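Why Do So Many Clothes Have Checks?

Look in your closet. Got a checked shirt? You're wearing a pattern made with crossing threads!
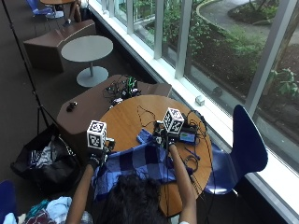
A crumpled blue checked cloth on a round table.

Weavers stretch long threads called the warp. Then they pass other threads, the weft, over and under. Set up stripes in both directions and wow, you get squares!

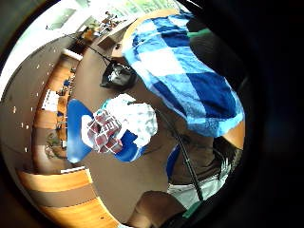
Sky blue, white and deep blue squares.

Where blue crosses white, your eyes blend them into a paler blue. So 2 colors of thread can look like three!

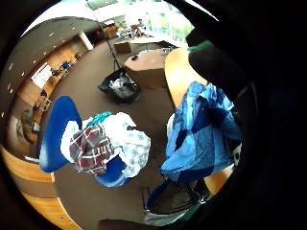 Try it with paper strips, 6 going up and 6 going across.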